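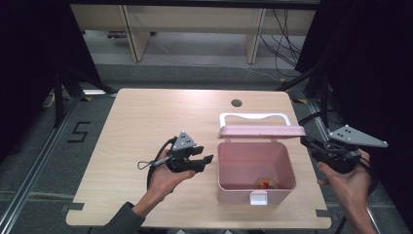 When does the Gukbridge comics and animation festival come back?
In July, with a real hall, real tables and a new poster that has already started an argument.

21 March 2021
By the news desk

The Gukbridge Comics and Animation Weekend will return this July after a year spent entirely on people's laptops, organizers said in a livestream that began eleven minutes behind schedule and spent four of those minutes on a title card.

The event moves out of the old Corn Hall and into the Vevberg exhibition center, two stops farther down the tram line. Attendance is capped at 1,000 a day, half of the 2,000 who squeezed in at the last in-person edition. Anyone who stood in the signing line that year may feel the cap is overdue.

The guest of honor is a studio this time. Vashisht, the small outfit behind the space-salvage series "Clokuvum," will bring a full exhibition of 62 original drawings, including the storyboards for the second-season finale. Fans have been asking for an explanation of that finale ever since it aired. The studio has promised a panel on it, and the program lists the running time as thirty minutes, which seems brave.

Vashisht also drew the poster. It shows the salvage ship Clokuvum parked on the roof of the Gukbridge town library, with the crew leaning out to return a book. Within an hour of the reveal, the festival's message board had established that the ship has one engine too many for season one and one too few for season two. The studio replied that it is a poster.

A signed print run of 200 will go on sale at the festival shop on opening morning, one per person. The unsigned version will be sold all weekend and looks the same from across a room.

The rest of the program is familiar: a cosplay parade, a fan-zine market, late screenings and the amateur drawing contest, whose theme this year is "Lost Luggage." Entries can be on paper or digital. Last year's online contest was won by an entry uploaded sideways, and the rules now include a paragraph on that.

Weekend passes go on sale next month. Passes bought for the canceled 2020 edition will be honored — provided their owners can find the email.

Contact the news desk | © 2021 | All rights reserved | Back to top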